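My K-drama watch party tips (the household side of things)

I have hosted a finale night for every melodrama I've cried through since last November, and I have learned a few things about keeping the living room in one piece. Mostly the hard way!

Start with the couch. Throw a washable blanket over the seats before anyone arrives, because tteokbokki sauce does not come out of beige fabric. If some lands anyway, blot it with cold water and a drop of dish soap, and don't rub.

Popcorn for four people goes in one big paper-lined bowl in the middle. Small bowls get kicked over the second the male lead turns up in the rain – every single time.

Dim the lamps but leave the hall light on. People will get up for tissues.

If you collect photo cards like I do (my Zellitz fan club binder got out of hand years ago), put them away before the snacks come out. Greasy fingers ruin the glossy ones for good. I sleeve mine first, then sort by drama, then by actor. Ticket stubs and stickers go in separately, and lip balm and batteries for the remote get their own spot too.

Oh, and charge the remote's spare batteries the night before if they're the rechargeable kind. Episode 16 is no time to find out.

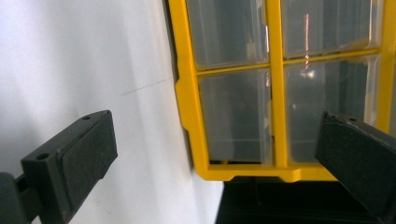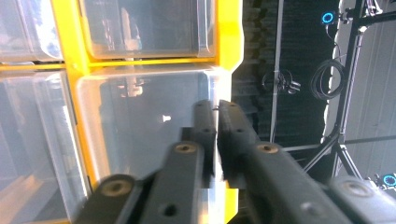 Yellow frame, clear plastic – easy to spot on a messy evening.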